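From: Remzi Tekin
To: Prumport Allotments list
Subject: Re: [prumport-plots] Slugs, again

Sum-yee Yu wrote:
> Has anyone tried the wool pellets? I put a bag down in
> May and the slugs seem to regard them as a carpet. I've
> lost 60 lettuce seedlings and most of the will to live.
> Chi-keung says beer. Does it have to be good beer?

Sum-yee,

It does not have to be good beer. Mine get the stuff left over from my brother-in-law's wedding and have never complained. Sink the pot so the rim stands a bit proud of the soil, or you drown the beetles as well, and the beetles are on our side.

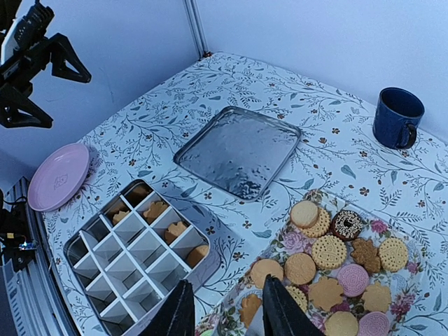 Wool pellets worked for me for two weeks, until it rained. After that they were a sort of wet jumper with slugs under it. I paid 80p a handful, by my reckoning, and I'd have got more use out of the jumper.

What has helped is sowing late and planting out big. Kuo-hua keeps his lettuces in pots until they look ready to pay rent, and he loses hardly any. Also go out with a torch at ten at night. You will meet Yen-ting by the water butt doing the same thing, and you will both pretend to be checking the padlock. 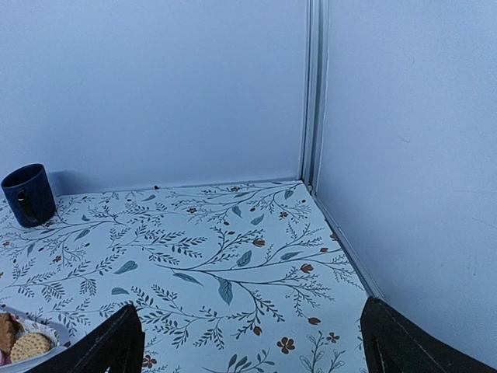
The corner, with the patterned tabletop.

Does anyone still have the long hose? It was last seen near plot 2.

Remzi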